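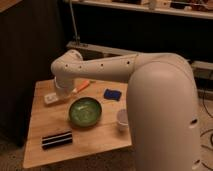

Kirsten Sawatzky asked whether she would still have a job once the arm could clear a table. She put the question at our first briefing at Plestamum, and it deserves an answer before any instructions. Her job stays, but the hours are split differently, and the steps below include the parts that affect people.

How to bring a table arm into a shared work area

1. Write down the job as it is done now.
Ask the people who do it. At Plestamum the written procedure for sorting small items had 10 lines and the staff gave us 16. The extra ones were mostly checks, such as looking inside a cup before moving it.

2. Choose a few everyday objects.
Mix shapes and materials. A sponge, a bowl and a small cup ask for different grips, and clear items deserve a session of their own. Keep the same set for the first week so that results can be compared.

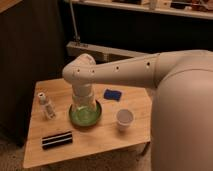 Keep the table in the same place too. If someone has to shift it for cleaning, mark the legs on the floor first - tape is fine.

3. Agree who can stop it.
Everyone on shift should be able to, without asking a supervisor. Practise the stop at the start of each shift until people do it without thinking.

4. Run short sessions.
We allow 30 minutes, then a break to write up notes. Watching an arm is tiring in a different way from doing the work by hand, and people need to swap over.

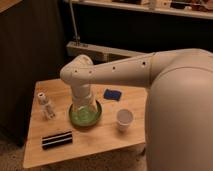
5. Change the rota last.
Wait until 3 full weeks of notes are in. Our staff now spend less time sorting and more time on checking and setting up, and the new duties went into their job descriptions in January. Pay grades should be looked at in the same meeting.

6. Keep the manual procedure.
Print it and store it by the table. Do one session a month by hand so that new starters learn the job itself.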